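[Osia-members] Re: Simulated bench module – assessment and remaining sessions

From: Sheila Mapplebeck
To: Osia-members
Date: April 23, 2020

Dear members,

I write in reply to the message from Inmaculada Palacios, which is quoted in part below, and on behalf of the teaching staff for the Osia student project. Several teams have put similar questions to us, and it seems fairer to answer them on the list than one at a time.

Inmaculada Palacios wrote:

> Our team (Fodari) has two questions about the simulated bench.
>
> First, the handbook says that the assessed layout will contain "household
> objects of the kind used in practice". Should we expect the same objects in
> the same positions, or may they be moved and exchanged? Our approach
> to the bowl depends a good deal on where it stands.
>
> Secondly, we lose marks whenever a finger touches the side of the basket,
> even when the object ends up inside. Is that intended? From the overhead
> camera it is very hard to judge how close the finger is to the rim.
>
> We would also be grateful to know whether the report may be submitted
> by the team as a whole.

I shall take these points in order.

1. Objects and layout

Positions will change between runs, and objects may be exchanged for others from the practice set. Teams should not rely on fixed coordinates for any item. The table, the basket and the ceiling-mounted arm belong to every layout, but the basket itself may be set down in a different place. A controller that only works with the basket on the right-hand side of the table will not score well.
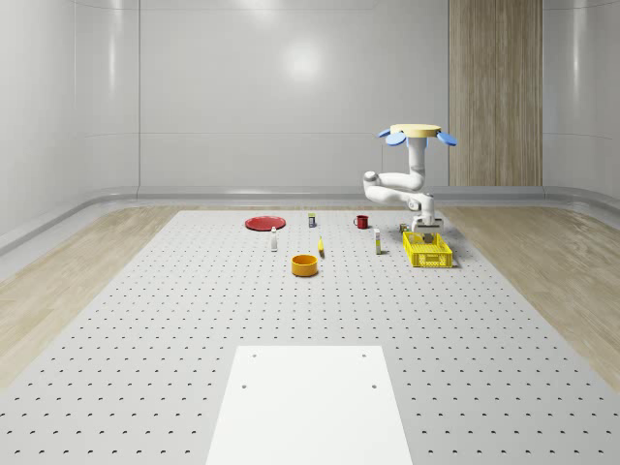 Practice layout in Fosel: the arm above the yellow basket, with the bowl, plate, mug and other items towards the far end of the table.

The bowl continues to cause difficulty for most teams. It is wide, it is open at the top, and a grasp planned from its outline alone tends to close on nothing. We suggest that teams treat it as a separate case and grip it by the rim. The upright carton is the other item that rewards some thought, as a small sideways push is enough to bring it down. An object that has fallen over may still be picked up and will be marked in the usual way.

Teams are reminded that the grid of holes in the table is a convenient reference for checking the camera calibration. Fosel renders it at the same spacing throughout, and a calibration error that is invisible on a single object will normally show itself over a long row of holes. Please carry out this check again after every change to the camera settings file. Two teams have lost the better part of a week to a calibration which had been correct in the previous version.
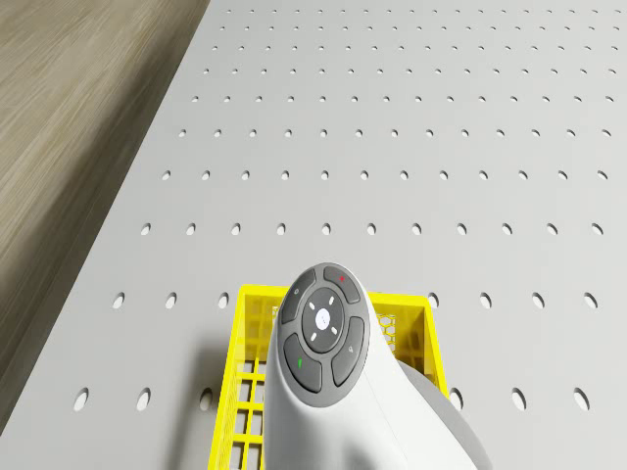
The wrist view is available in all sessions and may be used alongside the overhead view. It is offered at a lower rate, and teams who combine the two should take care to match the time stamps before comparing positions. The Berchtold notes, which were circulated at the start of the module, contain a worked example in the fourth chapter.

2. Contact with the basket

The deduction is intended, although I accept that the handbook explains it poorly. A light touch on the rim costs nothing. Marks are taken off when the contact force passes the limit given in the scoring file, and that limit is the same for the walls, the rim and the floor of the basket. The object being inside at the end of the run does not cancel the deduction. We hope in due course to move this work to a real bench, where a basket pushed hard by a finger would slide or crack.

With regard to judging the distance, we would advise against estimating the height of the fingers from a single view. The walls of the basket slope outwards, so the clearance at the floor is smaller than the clearance at the rim, and a finger which passes the rim safely may still meet the wall further down. The honeycomb panels and the lattice also let the table show through, and several teams have found that their depth estimate settles on the table surface instead of the plastic.
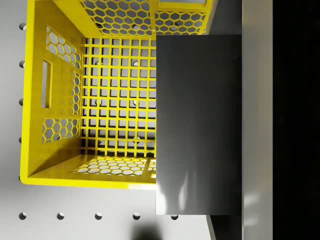 Looking down into the basket, with a gripper finger across its right-hand part.

A simple remedy is to discard depth values that fall inside the known outline of the basket and to use its model in their place. The model file may be found in the shared folder.

3. Reports and marks

One report per team will be accepted. The module is marked out of 100, divided equally between the assessed runs and the report. Each report should state clearly which member was responsible for which part of the work, and should include a short account of at least one run that failed. The staff attach real weight to this last section. To date the server has recorded 1887 practice runs, and there is no shortage of failures to choose from.

Teams may make use of recordings from other teams, provided that the source is named. The recordings are sorted by team and by layout. Those made before the scoring file was corrected are kept in a separate folder and should not be used for comparison.
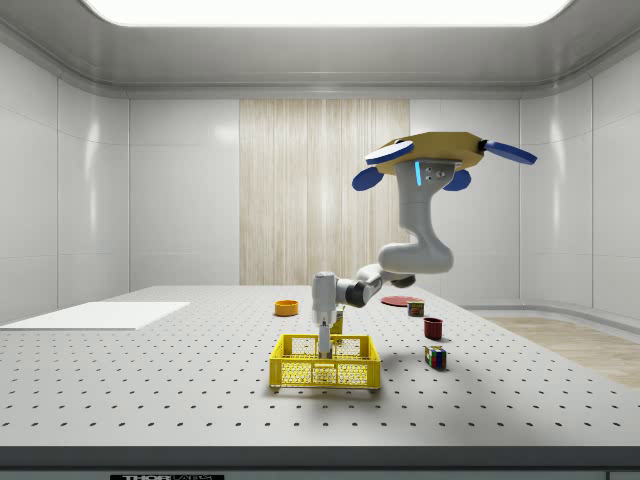 Gripper lowered into the basket. On the table behind and to the right are the bowl, plate, tin, cup and puzzle cube.

4. Access to the server

With 130 members registered, the evening hours are heavily used. Members who are able to work in the mornings are kindly asked to do so. A session left idle will be closed without notice, and unsaved logs will be lost – please save before stepping away. Requests for longer sessions should be sent to me directly, stating the team name and the layout to be used.

The simulated bench will stay open over the summer for members who wish to continue. The next intake begins in September, and the server will be reset before then. Anything that a team wishes to keep should be copied to its own storage in good time.

Further questions on scoring may be sent to the list. Questions about individual marks should be addressed to me and will be answered privately.

Yours sincerely,

Sheila Mapplebeck
Module Coordinator, Osia Student Robotics Project

_______________________________________________
Osia-members mailing list
To leave the list, send a blank message with "unsubscribe" in the subject line.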